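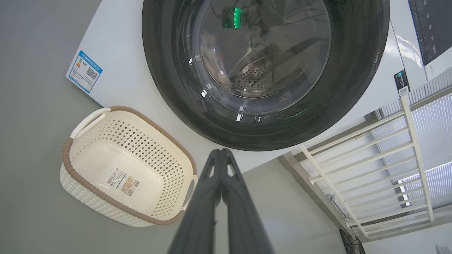 4.2 Cleaning the drum

Do this every 2 months, or after 64 washes if your Lirna counts them for you.

1. Take all clothes out of the drum. Check also the fold of the door seal for coins and hair pins.
2. Pour one bag of Cevex powder directly in the drum. Do not use the drawer.
3. Close the door until you hear the click.
4. Turn the dial to Drum Care and press Start. The programme takes 132 minutes.
5. When it is finished, wipe the glass and the seal with a soft cloth – the lower part keeps the most water.

Note: Leave the door a little open overnight.

CAUTION: Never mix Cevex with bleach. Keep children and pets away while the programme is running.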